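Olico 36 Travel Pack: Review After One Season

Category: Luggage, carry-on
Tested on: city breaks, trains, short-haul flights

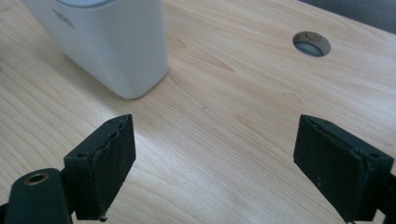 The Olico 36 is a soft-sided backpack that opens like a suitcase. The number is the volume in liters. I bought it for trips through old town centers, where wheels are close to useless: cobbles, steps, tram tracks, and guesthouses that put reception on the third floor. It replaced a Nerico wheeled case that I had used for years and still use when I know the hotel has a flat approach.

Capacity

The main compartment is a plain rectangle with one mesh divider and two compression straps. It holds clothing for five days, a second pair of shoes, and a light rain jacket. With the straps pulled tight the bag keeps its shape and fits under the overhead bin door with no force. With the straps loose and the front pocket full, it bulges past the depth most airlines allow, so pack the front pocket last and keep it flat.

Olico includes 2 packing cubes. They are cut to the width of the bag and sit side by side. The zippers on the cubes are lighter than those on the bag and snag on knitwear. I have since replaced one with a Slaoui cube, which is slightly too long and has to go in at an angle.

The laptop sleeve sits against the back panel. It is suspended above the base, so the computer does not hit the floor when the bag is set down. Access is from the side. On a train with the bag in a rack above the seat, the opening faces up only if you load the bag on its left side. I got this wrong on most trips.

Carrying

The harness is the strong part of the design. The shoulder straps are wide, with firm foam, and the load lifters work as they should. The hip belt is removable. I left it on for the longer walks and took it off for flights, where the buckles catch on armrests. Refitting takes a few minutes the first time and less after that.

The hardest use was a hill town with a rail station at the bottom and my room near the castle at the top. The route has 300 steps according to the sign at the lower end, with no handrail for the last stretch. The bag stayed close to the back and did not sway. The back panel is less good. It has channels that are meant to move air, and in warm weather they do very little. Expect a damp shirt.

There are grab handles on the top and one side. The bottom has none, and you notice the lack when pulling the bag off a coach hold or a high shelf.

Materials and weather

The shell is a coated polyester with a dull finish. It shrugs off light rain. In a long downpour on an open ferry deck, water came in at the front pocket zipper and soaked a paper map and a museum pass. The main compartment stayed dry. A rain cover is sold separately and should be in the box at this price.

After a season the base shows scuffing at both corners, with no holes. One zipper pull came off and was replaced with a loop of cord. Stitching at the strap anchors is sound.

Against the alternatives

The closest rival I have used is the Brovum hybrid, which has wheels and hidden straps. It rolls well through airports. As a backpack it is poor, as the wheel housing presses into the lower back, and the straps are thin. For a trip that is mostly terminals and taxis I would take the Brovum. For a trip that is mostly on foot, the Olico is better by a clear margin.

The Nerico case is cheaper than either and holds more. It is also the one I once dragged 700 meters over river cobbles to a bus stop at 5 a.m., and one wheel has not run true from that morning on.

Complaints, in order of importance

No rain cover supplied.
Warm back panel.
Front pocket zipper lets in water.
No bottom handle.
The water bottle pocket is shallow, and a tall bottle falls out when the bag is tipped forward.

Who should buy it

Travelers who pack for up to a week, walk from the station, and stay in places with stairs. If you carry camera gear, look elsewhere, as the padding covers the laptop sleeve only. Shorter users should try the harness on in a shop first. The torso length does not adjust, and the hip belt will sit low on a small frame.

Olico also makes a smaller version with the same harness and no hip belt. I have not used it.

Rating: 4 out of 5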